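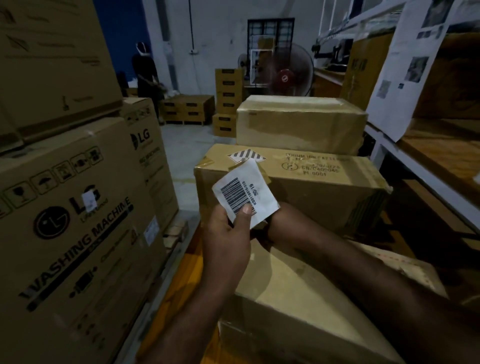
仓库里的小标签和大纸箱。标签上印着条形码，后面的纸箱上写着英文“LITHIUM ION BATTERY”，意思是“锂离子电池”。

# 纸箱会说话！

你家收到过大箱子吗？冰箱、洗衣机、电风扇，或者奶奶从老家寄来的一大箱橘子？箱子一进门，大家都急着找剪刀，三下两下拆开，看里面的东西。箱子呢，往墙角一丢，过两天就卖给收废品的爷爷了。

好可惜呀！箱子外面印着好多好玩的东西，有杯子，有雨伞，有箭头，有一长串看不懂的字母和数字，还有那种黑一道白一道的“斑马纹”。这些全都是话，是写给一路上搬它、运它、存它的人看的。学会了读，你就能猜出一只箱子肚子里装着什么，它怕什么，它要怎么站着才舒服。

这一期我们就来读纸箱。准备好一只旧箱子放在旁边，边看边找，会更有意思！

## 先看看纸箱自己

在读字之前，先摸一摸纸箱的“皮”。

找一块撕开的纸板，从侧面看过去，你会看到上下两层平平的纸，中间夹着一层弯弯曲曲的纸，像波浪一样。这种纸板叫**瓦楞纸板**。“瓦楞”就是老房子屋顶上一排一排瓦片拱起来的样子，是不是很像？

中间这层波浪可厉害了。一张平平的纸站不住，可是把它折成波浪再粘到两张纸中间，它就变得又轻又硬。波浪和波浪之间有很多空气，箱子被碰了一下，这一层就能帮里面的东西挡一挡，像穿了一件薄薄的羽绒服。

有的纸板里夹着一层波浪，有的夹着两层，装特别重的东西时还会用三层的。层数越多，纸板越厚。你可以去比一比：装饼干的小箱子和装洗衣机的大箱子，哪个厚？

### 动手试一试：纸桥比赛

你需要：

- 两张一样大的纸
- 两摞一样高的书
- 几枚硬币

把两摞书分开放，中间留一条“河”。先把第一张纸平平地搭上去，做成一座桥，往上面放硬币。哎呀，放不了几枚，桥就塌下去了。

再把第二张纸像折扇子那样，正折一下，反折一下，折成一条一条的小山。搭上去，再放硬币。

怎么样？小山桥是不是结实多了？折的时候，每道折痕都要和桥的长边平行，也就是从“河”的这一岸通到那一岸。要是方向弄反了，桥就会软趴趴的。你可以两种方向都试试，看看差多少！

纸箱也有方向。把它竖起来站着，中间的波浪通常是从下往上立着的，好像一排排细细的小柱子，能顶住压在上面的重量。所以有些箱子一躺倒就没那么能扛了。

## 会画画的箱子：不认字也能看懂

洗衣机的纸箱常常很大。照片左边就叠着几只洗衣机纸箱，下面那只印着“WASHING MACHINE”，就是“洗衣机”的英文，字又粗又黑，斜斜地写着。标志上面有一排黑色的小图案，里面有一只酒杯，还有一把雨伞。

咦？洗衣机箱子里会有酒杯和雨伞吗？当然没有啦。

这些小图案叫**储运图示标志**。名字有点长，拆开来就好懂了：“储”是存放，“运”是运输，“图示”是用图来表示。一只箱子可能要走很远很远的路，从一个国家坐船到另一个国家，路上搬它的人说着不同的语言。写中文，有的人看不懂；写英文，也有人看不懂。画成图呢？大家一看就明白！

来认识几位“常客”吧。

**酒杯：易碎。** 酒杯是玻璃的，掉在地上会“啪”地碎掉。箱子上画了酒杯，就是在说：“请像对待玻璃杯那样轻轻地对待我！”洗衣机看上去又大又结实，可是它里面有电线，有电路板，有转来转去的滚筒，重重地摔一下，也可能摔坏。

**雨伞：怕雨。** 雨伞上面常常还画着几滴雨。意思是：“别让我淋雨！”纸箱最怕水了，一湿就变软，软了就站不住。箱子里的电器也不喜欢水。（洗衣机自己天天跟水打交道，居然也怕淋雨，好笑吧？它喜欢的是水在桶里，电线那边可一滴都不要。）

**两个往上的箭头：向上。** 箭头指的那边要朝上。有的东西不能头朝下，想象一下你自己倒立着坐一天汽车……

**一层一层的箱子：堆码。** 这个图告诉大家，上面还能再叠几层。有的图里写着一个数字，要是写着“4”，就要按这个数字的规定来叠，超过了，最底下那只可能会被压扁。

**一个太阳：怕晒。** 不要把它放在太阳底下烤。

**一只钩子，上面打了叉：禁用手钩。** 码头上和货站里，有时候会用铁钩子来搬货。画着这个图的箱子就不能用钩子钩，会扎破的。

还有一个冷知识：怎么知道哪些图案是大家说好了的呢？世界上有专门定标准的组织，大家坐下来商量，杯子画成什么样，伞画成什么样，定好了就写进标准里。中国也有自己的国家标准，图案和国际上的很接近。所以你在广州看到的小雨伞，和在别的国家看到的小雨伞，长得就像一家人。

### 玩一玩：给你的宝贝设计标志

想一想，你最宝贝的东西是什么？一只乐高飞船？一盆多肉？一只睡觉的仓鼠（仓鼠可不能装箱哦，想想就行）？

给它画三个标志吧，一个字也不许写。然后拿给家里人猜，看他们能不能猜出来：它怕什么？要怎么搬？可以不可以倒过来？

画的时候有个小窍门：越简单越好！箱子在叉车上、在传送带上，搬运的人可能只有一眨眼的工夫看它。如果你画了一朵云、八滴雨、一道彩虹，再加一只撑伞的青蛙，漂亮是漂亮，可人家还没看完，箱子已经过去了。

## 小心，这里面有电池！

前面说到的那只写着“LITHIUM ION BATTERY”的棕色大纸箱，外面缠着透明胶带，左上角还贴着黑白条纹的标签。这种标签属于另外一大类，叫**危险品标志**。

别害怕！“危险品”不等于马上会出事。它的意思是：这样东西要按规矩来对待，要懂它的人来照顾。

锂离子电池你肯定见过。手机里有，平板电脑里有，电动牙刷、遥控小车、电动自行车里可能也有。它个子小，力气大，能存很多电，用完了还能再充。可是，存的电多，也就是装着的能量多。如果电池被压坏、被扎破，或者太热了，里面的能量就可能一下子跑出来，会冒烟，甚至会着火。

所以运电池的时候，规矩特别多：要用结实的包装，正极和负极不能乱碰，外面要贴上对应的标志，让每一个经手的人都知道里面是什么。

危险品的标志有好多种，按种类编了号，从第1类一直到第9类。比如：

| 类别 | 里面大概是什么 | 标志上常见的图 |
|---|---|---|
| 第1类 | 爆炸品，烟花爆竹就在这一类 | 炸开的碎片 |
| 第2类 | 气体 | 火焰或者气瓶 |
| 第3类 | 容易烧起来的液体 | 火焰 |
| 第6类 | 有毒的或者会传染的东西 | 骷髅头，或者几个弯弯的圆环 |
| 第8类 | 有腐蚀性的东西 | 试管往手上和金属上滴液体 |
| 第9类 | 别的类里放不下的，锂电池就在这儿 | 上半边有7条黑色的竖条纹 |

第9类的标志是一个立着的菱形，上面的黑条纹一共7条，像斑马，又像钢琴键。锂电池专用的那一种，下半边还画着一小堆电池，有一块冒着火苗，好认极了！

**请记住这几件事：**

- 在家里看到鼓起来的电池，别碰，马上告诉大人。
- 不要拆电池，也不要用尖尖的东西扎它。
- 旧电池不要随手丢进普通垃圾桶，问问大人附近哪里能回收。
- 充电的时候，别把手机或平板压在枕头下面。
- 看到贴着危险品标志的箱子，可以看，不要爬，不要坐，不要踢。

## 黑条条，白条条：条形码的故事

好，现在来看最小的那位：白色的小标签。它比箱子小那么多，印着一排黑色的竖条，还有“30/19”和以“KS91”开头的一串编号。

“30/19”是什么意思？光看标签，我们可猜不出来。许多仓库都有自己的一套编号办法，就像你和好朋友之间的暗号，外人看了一头雾水，自己人一看就懂。不过那一排黑条条，全世界的仓库都喜欢用，它叫**条形码**，也叫条码。

在超市里，收银员拿着东西“嘀”一下，价钱就出来了，靠的就是它。

### “嘀”的一声里发生了什么

机器是怎么看懂黑条条的呢？我们一步一步来。

第一步，扫描枪射出一道光，照到条形码上。

第二步，白色的地方把光弹回来很多，黑色的地方把光吃掉很多。（夏天穿黑衣服特别热，也是这个道理，黑色爱“吃”光！）

第三步，扫描枪里有一个小小的感光元件，它一路收到的光，是亮、暗、亮亮、暗暗暗、亮……

第四步，电脑把这些长长短短的亮和暗，翻译成数字或者字母。

第五步，电脑拿着这串数字去资料库里找，找到了！原来是它！

从第一步到第五步，你连眼睛都来不及眨完。

这里面有个秘密要告诉你：条形码里面通常**没有**写着“洗衣机”三个字，也没有写着价钱。它只藏着一串号码，就像你的学号。老师看到学号，翻开名册，才知道这是哪个班的哪位同学。条形码就是学号，电脑里的资料库就是名册。

这样做好处可多了。比方说，一样东西今天换了架子，从仓库东头搬到了西头，只要在电脑里改一改就行，箱子上的标签不用重新贴。

### 为什么黑条有粗有细？

因为粗细就是它的“笔画”。

我们来发明一种超级简单的条码：细条代表0，粗条代表1。那么“细、粗、粗、细”就是0110。用0和1可以排出许许多多不同的组合，每一种组合代表一个数字或字母。真正的条形码比这个复杂一些，有的连黑条之间白色空隙的粗细也算数，开头和结尾还有特别的记号，告诉机器“从这里开始”“到这里结束”。正因为有了这些记号，很多条码倒过来扫也能读出来。

不少条码还带着一个**校验码**，它像一个小小的检查员。电脑把前面的数字按规则算一遍，看看结果和校验码对不对得上。对不上，就说明读错了，机器不“嘀”，请你再扫一次。

### 动手试一试：做一张暗号条码

你需要一张白纸、一支黑色马克笔、一把尺子，还要一位搭档。

1. 和搭档说好：细条是0，粗条是1。
2. 再做一张密码表，每四条代表一个字。比如0001是“今”，0010是“天”，0011是“吃”，0100是“面”。字可以自己随便选！
3. 用尺子画出你的条码，每画完四条，中间空大一点。
4. 把条码交给搭档，让搭档对着密码表翻译。

四条一共能排出十六种组合，所以你的密码表最多能装十六个字。想装更多字怎么办？每个字用五条试试，算算能装多少。（提示：一下子变多了一倍！）

要是你故意把其中一条画得不粗不细，搭档会怎么样？一定会抱怨吧！机器也一样。标签皱了、脏了、缺了一块，它就可能读不出来。所以贴标签的时候要贴平，最好贴在平平的一面，别贴在箱子的棱角上。

## 给箱子找一个家

一间仓库里可能有成百上千只箱子，很多长得差不多，全是棕色的，全是方的。要找其中一只，怎么办？

想象有一间大仓库，我们叫它“尼奇科仓库”（Nikico）。里面有400个格子，可以放2000只箱子。来了一张单子：“请把蓝色小台灯拿来！”要是没有标签和编号，就只好一只一只拆开看。拆到第三天，台灯还没找到，人已经累得坐在地上了。

所以仓库要给每个格子起一个“门牌号”，叫**货位号**。你家的地址是“哪条路、几号楼、几单元、几零几”，箱子的地址也差不多：哪个区，哪一排，哪一层，哪一格。

比如“B-07-2-12”，可以读成：B区，第7排，第二层，第12格。电脑里写着“台灯住在B-07-2-12”，照着地址走过去，伸手一拿，好了！

有时候货位号会写得短一点，比如就叫“212”，指第二层第12格。短的好记，可是格子多了就容易重复，大仓库还是喜欢用长一点的地址。

### 一只箱子的一天

我们跟着一只叫“小方”的纸箱走一走。小方肚子里装的是一台贝尔提克斯牌（Beltix）小烤箱，牌子是我们编故事时最喜欢念的一个，念快了很像打喷嚏。

**到站。** 大卡车倒着开到仓库门口，门开了，小方和同伴们站在一块木头架子上被搬下来。这种扁扁的木头架子叫**托盘**，洗衣机纸箱那一摞的最下面，靠近地面的地方，就露出了一点木托盘。托盘下面有空隙，叉车的两根“长牙”可以伸进去，一口气抬起一大堆箱子。箱子垫高了，地上的潮气也不那么容易钻进去。

**检查。** 有人绕着小方看一圈：有没有压扁？有没有破洞？胶带开了没有？箱子上的字和单子上的对不对得上？

**贴标签，扫一扫。** 小方有了自己的号码。“嘀！”电脑记住了：小方来了。

**上架。** 小方被送到它的格子里。“嘀！”再扫一下，电脑又记住了小方住在哪儿。

**等待。** 有的箱子只住一晚上，有的住上好几个月。十二月特别热闹，很多人在年底买东西，箱子进进出出，走廊里全是轮子的声音。

**出发。** 有人买了小烤箱！小方被取下来，“嘀！”，送上车，走啦。

你发现了吗？小方每走一步，就要“嘀”一下。这样电脑里的记录才会跟仓库里真正的样子一模一样。哪一次忘了扫，电脑就会以为小方还在老地方，下一个来找它的人就要扑空了。

## 叠箱子也有学问

你搭过积木吧？叠箱子跟搭积木有好多地方一样。

**重的在下面，轻的在上面。** 反过来的话，下面的箱子会被压坏，整摞箱子还会头重脚轻，一碰就倒。

**大的在下面，小的在上面。** 底下宽，站得稳。

**对齐。** 纸箱最有力气的地方是四个角和四条竖着的边。上下两只箱子对齐了，角顶着角，力气就能一路传到地面。如果歪了一点点，上面的角就压在下面箱子软软的中间部分，那里可扛不住。

**交错着叠。** 咦，刚才不是说要对齐吗？有时候也会像砌墙那样，一层横一层竖，互相咬住，整摞就不容易散开。不过这样角和角就对不上了，能扛的重量会少一些。到底用哪种办法，要看箱子有多重、路上颠不颠。

**缠起来。** 叠好之后，常常要用透明的薄膜一圈一圈绕紧，像裹粽子一样。绕的时候还会发出“嘶啦嘶啦”的声音，很过瘾！

### 动手试一试：火柴盒大楼

找十来只空的小盒子，火柴盒、药盒、牙膏盒都行（药盒要请大人先确认里面已经空了）。

先全部对齐，叠一座高楼，轻轻吹一口气。再换成一层横一层竖，吹一口同样大的气。哪座楼先倒？

接着把最重的一只放在最上面，再吹。

最后，往最底下那只盒子里塞一块橡皮泥。楼是不是稳多了？工程师管这个叫“降低重心”，你可以在饭桌上说一说，保证大人会抬头看你。

## 胶带也不简单

拆箱子的时候，你第一个碰到的就是胶带。

最常见的封法叫“一字封”，沿着箱盖中间那条缝，从这头贴到那头，两边再往下多贴一截。东西重一点，就用“工字封”：中间一条，两头再各加一条，看上去像汉字的“工”。（有没有“十字封”？有！中间再横着加一条就是。）

胶带粘得牢不牢，要看贴的时候有没有按紧。胶带背面的胶像软软的糖浆，用手掌压一压，它才会钻进纸面上细小的缝里，抓得紧紧的。纸箱上如果有很多灰，胶就抓在灰上了，一撕就掉。

试试看：剪两段一样长的胶带，一段贴在干净的纸板上，一段贴在撒了点面粉的纸板上，再都撕下来。差别大极了！

拆箱子请记住：

- 小朋友用圆头剪刀，美工刀交给大人。
- 刀尖不要扎得太深，里面的新东西会被划伤。
- 往远离自己身体的方向划。
- 拆下来的胶带团成一团，丢进垃圾桶，它和纸板不能一起回收。

## 小小纸箱侦探

现在轮到你出马了！去找一只真正的纸箱，快递箱、牛奶箱、电器箱都可以，带上纸和笔，填一张侦探卡：

> **纸箱侦探卡**
>
> 箱子上写的是什么东西？
>
> 我找到的图案（画下来）：
>
> 它怕什么？
>
> 有没有条形码？在哪一面？
>
> 有没有我看不懂的编号？（抄下来，猜一猜是什么意思）
>
> 纸板里有几层波浪？
>
> 用的是一字封、工字封，还是别的封法？
>
> 它可能从哪里来？

有一条规矩请大家遵守：快递单上常常有名字、电话和地址，这些不要抄，也不要拍照发给别人。看完以后，请大人帮忙把快递单撕掉或者涂黑。

## 词语小口袋

**瓦楞纸板**：中间夹着波浪纸的纸板。

**储运图示标志**：告诉大家怎么搬、怎么放的小图案。

**危险品标志**：提醒大家里面的东西要特别小心的标志，多半是菱形。

**条形码**：用粗细不同的黑条和空白来表示号码的图形。

**校验码**：帮机器检查有没有读错的那一位。

**货位号**：箱子在仓库里的“门牌号”。

**托盘**：垫在货物下面的扁平架子，有木头的，也有塑料的。

**叉车**：前面伸着两根“长牙”的车，专门抬托盘。

## 你们来问

**箱子上的字为什么好多是黑色的？**

棕色的纸板上，黑色看得最清楚，而且只用一种颜色来印，又快又省钱。也有彩色的箱子，多半是打算摆在商店里给顾客看的。

**条形码和二维码是一家的吗？**

是亲戚！条形码的信息是从左到右横着排的，二维码横着竖着都能放信息，所以小小一块方格子能装下更多内容。仓库里两种都有人用。

**英文的“洗衣机”怎么念？**

WASHING MACHINE，听起来有点像“沃兴·么训”。WASHING是“洗”，MACHINE是“机器”。下次见到洗衣机箱子，你就可以大声读出来啦。

**旧箱子能做什么？**

能做的太多了！猫咪的城堡、纸板望远镜、弹珠迷宫、小书架、皮影戏的舞台……下一期我们就教大家做弹珠迷宫，请先攒一只大一点的箱子，盖子也留着，别撕下来。

2023年2月9日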